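Notebook, September, bench 2
Adhesive trials for countertop seams, continued from the previous page

09:40. Mixed second batch of the Clonura two-part at the ratio on the can. Pot life on the sheet is 14 minutes at room temperature. Mine was stringing at 11, so either the shop is warmer than I think or the hardener is old. Wrote the open date on the lid this time.

Cut eight coupons from the Korunby offcut, edges ground at 400 grit, wiped twice with acetone. Four get the Clonura, four get the Skurel polyester as control. Seam gap set with shim stock. Coupon 3 has a chip on the back corner, kept it anyway and marked it.

Tint is still the weak point. On plain stone any filler close to the background color will pass. On dark brown with cream veining the seam shows wherever it crosses a vein, since the filler is one color and the vein is not. Options:
- tint to the background and accept the broken vein
- tint in two passes, dark first, then cream by hand at the crossings
- move the seam to a quieter part of the slab

Third one costs nothing if it is caught at layout. Veining is seldom even along a run.
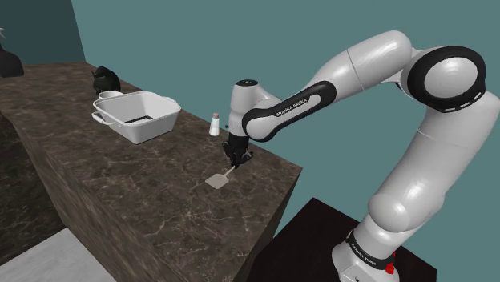
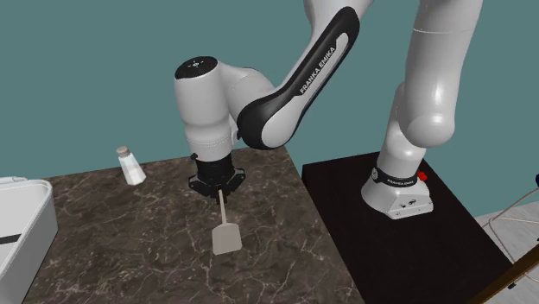
Dark brown counter, cream and tan veins.

11:15. Two-pass tint on coupons 5 and 6. Umber paste first, scraped flush, left 30 minutes, then cream laid into the crossings with a toothpick. Coupon 6 bled at one edge. Umber was probably still soft. Try 45 next time.

Maximiliano Olivares came by and asked why we are not using the Çetinkaya cartridges. Price, mostly, and the nozzle wastes a lot on short seams. He has a half box and will leave two on the shelf.

14:20. Broke coupons 1 and 7 in the bending jig. Coupon 1 (Clonura) went at 1,870 N, through the stone beside the joint. Coupon 7 (Skurel) let go along the glue line at a lower load. Did not get the peak because the gauge was not on hold. Repeat with coupon 8.

To do: order hardener, check the shop thermometer against the one in the office, regrind coupon 4.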